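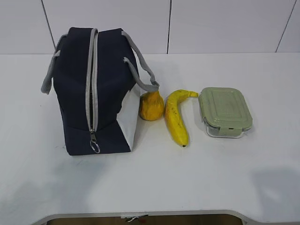
3.2 What people told us about closing the bag

I went into this part of the study thinking we'd mostly hear about food. We had 172 diary entries from parents and kids who pack a lunch at home, and I figured the big topic would be what goes in. Wrong! Page after page was about the zipper. It sticks at the corner, it eats the lining, it won't go round if there's a whole piece of fruit standing up inside (pears came up a lot). Maricruz Cervantes, who coded the entries with me, started a separate pile for corner trouble, and by December it was the fattest pile on the desk.
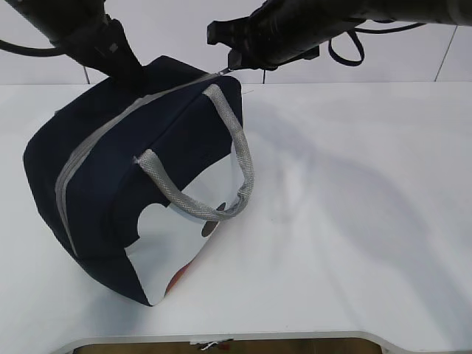
Figure 2. Soft-sided lunch bag with a curved zipper.

Soft bags have no stiff edge to pull against, and that's where our families lost patience. With a hard box you push down and the lid clicks. With a padded bag you need one hand to hold the body still and another for the pull, and younger kids tend to grab the nearest loop and tug on that instead. On a bag like the one in Figure 2, the gray zipper curves along the top and down the side, and the carrying handle stands well away from the navy fabric, so it's an easy thing to catch hold of. Several parents wrote that they tell their child to keep a palm flat on top, and I've started doing it with my own bag (it helps a little).

We also asked about looks, mostly to be polite. Tineke Groen had warned me that the print would matter more than I thought, and she was right. Kids put up with a pretty awful zipper if they liked the picture on the front. I come back to that in Section 8.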